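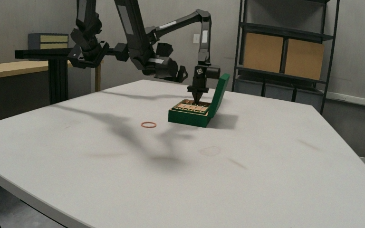
I have been sorting buttons since I was tall enough to reach my grandmother's sewing drawer, and I still haven't settled on one way of doing it. By colour looks gorgeous and is useless when you need four the same size. By size is sensible but I get bored halfway. What I've come around to is a shallow box with a hinged lid and lots of little cells, like the green one at the top of the page, with low flat sides so you can get your fingers right in and a lid that stays out of the way while you rummage. Deep tins are lovely to look at (I have the biscuit tin too, don't worry) but whatever you want is always at the bottom.

So, a few things I do with the mending supplies, in no real order.

Snip shirt buttons off before an old shirt goes in the rag bag. Do it that same minute, while the scissors are out. Then run a thread through the whole set and knot it, and they'll never get separated. I used to drop them in loose and then spend an evening hunting for the seventh one!

Those tiny plastic bags with the spare button that come pinned inside a new coat: write what it belongs to on the bag. "Grey coat" is enough. I had 37 of them in a jar at one stage and could match up 2. The rest went to my neighbour's kids for craft.

Needles. I keep mine in a scrap of wool felt, never cotton wadding, which I find leaves them a bit tacky over a wet winter. Mum swore by a pincushion filled with dry coffee grounds and I made one last March, and it does smell nice, but it also leaked coffee dust through the weave onto a white pillowcase. If you try it, line it with something tightly woven first. Double line it!

Thread is the one I get asked about. Old cotton goes weak, and you won't know until a hem comes down at somebody's wedding. Pull a length off the reel and give it a sharp tug between your hands. If it snaps without a fight, keep it for tacking. I've had a Vemix polyester reel going for years and it still holds, though the colour is an odd sort of navy that only suits school trousers.

Despina Karamanlidis wrote in after my last page to say she waxes her thread for coat buttons by pulling it over a stub of candle, then irons it between two bits of baking paper so the wax goes right in. I've tried it and she's spot on. Hardly any tangles. She also winds the thread around under the button to make a little stalk, using a matchstick on top as a spacer, and on a heavy coat you really do need that or the buttonhole side bunches up.

Snaps and hooks I keep on their cards until I need them. The card tells you the size and it keeps both halves together. Once they're loose they find each other's holes and you're there with tweezers.

And pins! A magnet off the fridge, wrapped in a hanky, run over the carpet after you've hemmed anything at all. My left heel can tell you all about it.

Next time I want to get into darning, and whether a proper mushroom is worth the money or you can get by with a light bulb. I've been getting by with an orange, so go easy on me.

Filed under: Home Hints > Sewing & Mending
Print this page | E-mail to a friend
Comments (2) | Shares: 100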